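Desk day, finally

So it's November and I have been putting this off since, what, summer? The white table in the back room. The one I bought so I'd have somewhere to cut and glue and pack orders, and which turned into the place where everything lands. Mail, tape, half a sandwich once. Don't ask.

Gave myself the morning. Coffee, old sweater, phone in the other room. Two boxes on the floor, one for keep and one for go. My sister swears by a third box for maybe but my maybe box from the last move is still in the closet, sealed, so no.

Started with the flat stuff because it's easy. Paper, card, felt scraps, the plastic sheets. I have a thing for the blue ones. They go darker or paler depending on how the light comes through, and if you bend one it goes almost milky across the middle. Pretty. Also a pain to store, because every single one wants to crease.

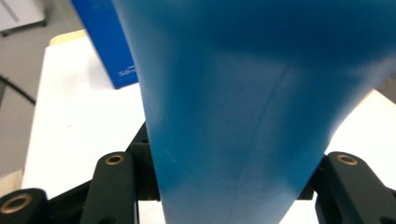 Daiane Meireles
Blogger, maker of small things, owner of too much tape

A crease like that one, thin and on the diagonal, doesn't bother me much. I can cut around it. The ones with a hard corner fold go in the scrap envelope and get used for gift tags. Anything smaller than my palm goes out. I used to keep those too. I had a whole shoebox of blue and green slivers, and in three years I made one bookmark out of them, and it wasn't a good bookmark.

What I do with sheets now, for anyone who asked last time (Amin, this is for you, sorry it took so long):

Big ones lie flat in a shallow drawer, no rolling. Rolled ones never forget they were rolled. Medium ones stand up in a magazine file from Brarno, the cheap kind, with a stiff piece of card at the back so they dont slump. Colors together, I gave up on sizes.

The drawer was the slow part. It had 54 sheets in it, I know because I finally wrote it on a sticky note on the front, so I will stop buying more. We'll see. There's a shop two streets over and I am weak.

Then lunch, standing up. Then the bottles.

I don't know how I end up with so many squeezy and screwy things. Glue, hand soap, the stuff for cleaning brushes, something from Estix that I bought for the smell and have never opened. They all migrate to the table and stay there. Half of them have lost their labels and I have to sniff. Not recommended with glue.

Rule for this part was simple, if I can't say what's in it in one guess it goes. Emptied, rinsed, recycling. If I know what it is and I like the container it can stay even if it's almost finished, I'll refill it. That's how the round blue ones survive every time. I like the shape, fat and smooth, and they shine when the sun gets in. I am aware this is not a sensible reason to keep anything.

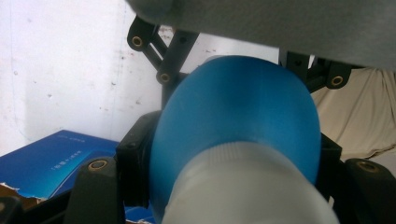 3 min read

The frosted white against that blue, though. Come on. And the fine ribbing where the two meet – small detail, makes me happy. Good plastic should not go in the trash because it had a boring job the first time.

So the blue ones are staying out. The rest went on the shelf by the window, tall at the back, and the actual glue has its own tray now so it can leak on the tray and not on the table. I wiped the whole top down twice. Still a few specks that won't budge, old paint I think, and I've decided they're part of it.

Other things I found: a library card (expired), the good scissors, the bad scissors, a Jorix catalog with a page folded over for a lamp I don't remember wanting, and a birthday card I wrote for my aunt and never mailed. Mailed it. It's early for the next one or very late for the last, she can pick.

Go box ended up full, keep box about the same. Spent some 300 words just now telling you about plastic sheets so you can tell how my day went.

Still to do, so I can't pretend later:

Cord drawer. No.
Felt, needs sorting by thickness, and it sheds.
Find a lid for the button jar or find another jar.
The maybe box in the closet. I did look at it. I put a coat on top of it.

The table has been clear since four oclock and I've been eating my dinner in the kitchen so I don't wreck it. Tomorrow I need it for tags, if I can find where I put the hole punch. I had it this morning. It might be in the go box. Going to check before the truck comes.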